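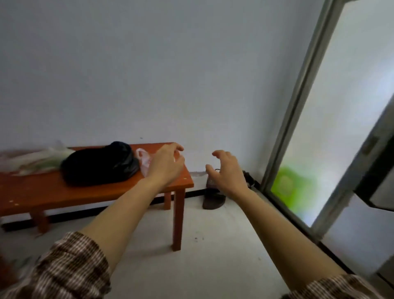
3 min read

Marchuk Releases Olleo 2, With Replies That Go Back to the Device That Asked

KARNANLEY, February — Hi everyone, it's the small team at Marchuk again, and I get to write the announcement this time because I lost the argument about who should do the release notes. Olleo 2 is out today! It's our open source message router for low-power sensors, the kind that sit in a field or a basement and send a few bytes every so often, and this is the biggest change we've made to it since the first version.

If you've never used Olleo, it sits between your network server and whatever you've built to store or act on your readings. A sensor reports in, Olleo unpacks the payload, and your own code gets a tidy JSON object to work with. That part hasn't changed, and your old decoders will keep running as they are.

What's new is the queue. In the first version, anything you wanted to send out to your sensors went into one long line, and if a sensor at the front was asleep (and they're nearly always asleep) everything behind it sat and waited. We got a lot of mail about this. I wrote some of it myself, as a bug report, before I worked here. Now every sensor has its own queue with its own expiry time, so a sleepy soil probe can't hold up a valve controller three buildings over.

You can also set a priority on each message. Most people will never touch it, and the default is fine. But if you're pushing out a settings change to the whole fleet and you'd like an alarm reset to jump ahead of it, you can do that with one extra field.

The second big piece is Arnari, our new test bench. It's a command-line tool that pretends to be a bunch of sensors, up to 100 of them on an ordinary laptop, and lets you replay a day of traffic in a couple of minutes. I love this thing. You can make a sensor drop off the network, come back with a stale counter, send garbage, or send the same reading twice, and watch what your code does about it. We wrote it for ourselves while we were chasing a duplicate message bug, and it was too handy to keep in a private folder.

Arnari ships with 33 recorded traffic patterns. They cover the usual stuff like temperature, door contacts, water meters and tank levels, plus a few odd ones we picked up along the way — my favorite is a gate sensor that reports every time the wind blows. If you want to record your own, there's a short guide in the docs folder, and we'd be glad to add good ones to the next release.

A few smaller things that people asked for:

Logs now show local time if you want them to. UTC is still the default.

The web panel remembers which columns you hid.

Decoder errors point to the line in your script, and the raw payload is printed next to them.

Installing on a small board takes about 13 minutes from a blank card, most of it downloading.

Now the part where you need to be a little careful. The settings file has a new layout. Olleo 2 will read your old one at first start and write a converted copy next to it, and it leaves the original alone. Please look over the converted file before you delete anything, especially if you've got custom timeouts in there, because those have moved under each sensor group. If you run Olleo in a container, mount the settings folder as writable for that first start or the conversion will stop with an error.

Messages still waiting in the old queue don't carry over. Let the queue drain before you upgrade, or make a note of what's in it and send those again afterward.

Olleo 2 and Arnari are both free to download and use, with the source code included. We also offer paid support for teams that want somebody to call, and the terms for existing customers are the same as before. The first version will get security fixes for another year, so there's no need to rush if your setup is humming along.

We're holding an open call on Wednesday at 4 p.m. for anyone who'd like to see the new queue running or has questions about moving over. Bring your weird decoders! The link is on the Marchuk community page, and the recording will go up in the same place.

About Marchuk

Marchuk makes software for people who run sensor networks, from single greenhouses to city water systems. The company is based in Karnanley. Press questions can go through the contact form on our site, under "Media."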